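Community Help > Clubs and Student Projects > Robotics

How should our club organize demonstrations for a sorting task?

Posted by Lemonmont Student Robotics

Our club is preparing an entry for the Platden Student Robotics Challenge. The project requires a two-armed robot to sort soft and rigid items into plastic bins according to a label. The members have agreed that the robot should learn from recordings of a person doing the task by hand, with the camera worn at head height.

The club has made 27 recordings to date. Our advisor has asked for a written plan before any more are made, and we would be grateful for guidance from teams that have completed a similar project. The entry is due in July.

Our present arrangement is as follows. The bins stand in a row against the wall, in several colors, with the lids propped up behind them. One person works at a time. Each recording covers one item, from first touch to release.

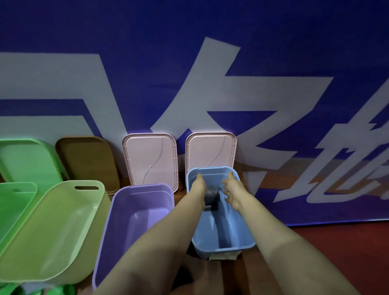
The members disagree on two matters. The first is whether the bins should remain in the same order for every recording. Some hold that a fixed order will make training easier, while others are concerned that the robot will simply learn a position and ignore the label. The second is whether rigid items and fabric strips should be recorded as one task or kept apart. The rules packet permits either approach, provided that the choice is stated in the written report.

We would also welcome advice on file names. Three members have used three different systems, and the early recordings are difficult to match with the notes.

Posted by Mulcahy Robotics Class

Keep them apart. We mixed ours and regretted it. A block can be picked up in one motion, but cloth changes shape every time it is lifted, and our model became poor at both. Also, please check that your computer has enough storage. Ours filled up in the second week and an entire afternoon of work was lost.

With regard to bin order, we never changed ours and received a low mark for it from the judges.

Posted by Ciltex Learning Workshop

The questions above are common among first-year entries. The following reflects the practice in our own workshop, where student teams complete a sorting project each year.

Bin order. The order should be changed on a schedule and the schedule should be written down in advance. We ask teams to record 20 demonstrations in one arrangement and then move the bins. Random changes made during a session are hard to trace later. A team should also hold back one arrangement entirely and use it only for testing. If the robot succeeds in every arrangement except that one, the members will know that it has learned positions.

Labels should face the camera and be fixed at a similar height on each bin. Handwritten labels are acceptable, though the same person should write all of them. Where the color of a bin and the word on its label differ, please state in the report which of the two the robot is expected to follow. Judges do ask.

Soft items. Our instructors treat fabric as a separate task with its own folder and its own notes. Strips should be handled more slowly than blocks, with both hands kept in view for as long as possible. The person recording should avoid leaning over the work.

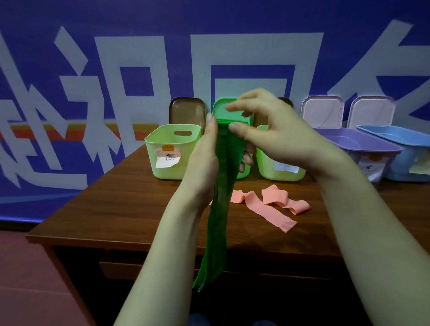 Ciltex Learning Workshop
Student Projects Coordinator

A strip held near the top will hang freely, and the lower end may pass below the edge of the table. Teams should decide beforehand whether this is allowed. If the robot's own camera will be mounted higher or farther back than a person's head, the lower end may be seen quite differently, and a short trial with the robot in position is advised before a full set is made.

File names. We recommend the task, the arrangement letter and a running number, in that order, for example fabric-B-111. Dates may go in the notes. The early recordings should be renamed now, by one member, with a second member checking the list against the notes. Any recording that cannot be matched should be moved to a separate folder and left out of training.

As to the total number, there is no fixed requirement that we are aware of. Teams should train once on what they have, look at the failures, and record more of whatever is failing.

Posted by Lemonmont Student Robotics

Thank you both. The members have voted to separate the two tasks and to adopt the naming system given above. One further point remains open: should the lids be left behind the bins during testing if they were present in all of the recordings?

Posted by Ciltex Learning Workshop

Yes, for the first round of tests. Remove them in a later round and report the two results separately.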